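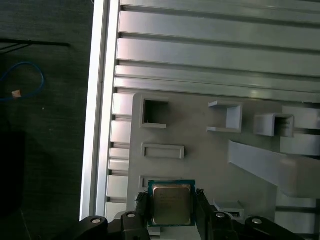
Brakico desktop repair kit, review

Got this in September, meant to write it up then, didn't. Short version: good kit, bad case, buy it on sale.

Bought from Florisham after reading way too many of the 1,415 reviews. Most of them say "great product fast shipping" and then give it three stars, so no help. Mine came with one driver handle, 13 bits, tweezers, two plastic pry sticks, a magnetic mat, a wrist strap, a tube of thermal paste and a little pack of wipes. Zip case. Paper booklet in tiny print that I read once and lost.

Used it on an older Dell desktop. Plan was to pull the processor, clean off the old paste, look things over, put it back. Never done a CPU before. RAM and drives yes, plenty, but the processor always scared me. Call it a fair test of a kit that says "beginner" on the box.

The driver. Best thing here. Handle is fat enough to grip, end cap spins freely, and the bits seat with a click. Tips haven't rounded off so far. The magnet is strong enough to carry a screw out of a deep spot without it dropping onto the board, and that alone was worth most of the price to me. My old driver (Maeng, the yellow one) would let go every single time.

Only gripe, the handle is long. Fine for anything facing you, annoying once you're working down beside the power supply.
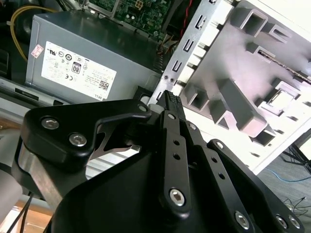 I ended up holding it by the shaft a lot in there. A stubby handle would fix it. Brakico sells one seperately, naturally.

The wipes. Two in the pack. Nowhere near enough, the first one was black in seconds and the second finished the cooler side and gave up. Did the rest with rubbing alcohol and coffee filters. Just put ten in the pack, they cost nothing.

Thermal paste is ok. Thick, spreads slow, cap fits tight. I can't tell you how it compares with the expensive stuff, didn't measure temps before so no numbers from me.

Tweezers — skip. Tips don't meet. Went back to my own pair.

Mat is better than expected. Screws stay put even when you bump the table, which I did. Has a grid you can write on with a dry erase marker, so I wrote "cooler" and "side" and "drive" in the squares and put everything back where it came from with no leftovers. First time for me. It does smear if your sleeve drags over it.

Wrist strap fine. Cord is short. Clip is stiff.

Whole job took me 90 minutes with a lot of stopping to look things up. In-ho Moon, who used to fix machines at my last job, told me over the phone I'd be done in a quarter of that. Maybe next time. His one bit of advice for the CPU: hold it by the edges, check the corner mark, set it straight down, no pushing. Booklet says the same thing in more words with a worse drawing.
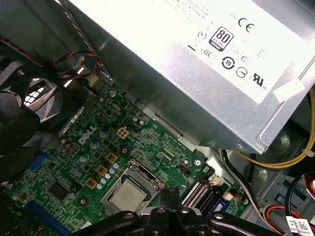 Processor in the socket, power supply up above it.

Things I'd change if Brakico asked: more wipes, tweezers that close, longer cord on the strap, and a zipper that doesn't stick at the corner. The case is the weak part overall, the elastic loops are already loose and a bit falls out whenever I open it. I keep them in a mint tin now.

Compared to the Prernari set I borrowed before this, the Brakico driver is nicer and the mat is way nicer. Prernari had better tweezers and a hard case. If you already own decent tweezers its an easy pick.

Would buy again at the sale price. Full price, hmm, no. Get the driver and the mat on their own if Florisham ever lists them that way.

4 out of 5.

Gun-woo Seo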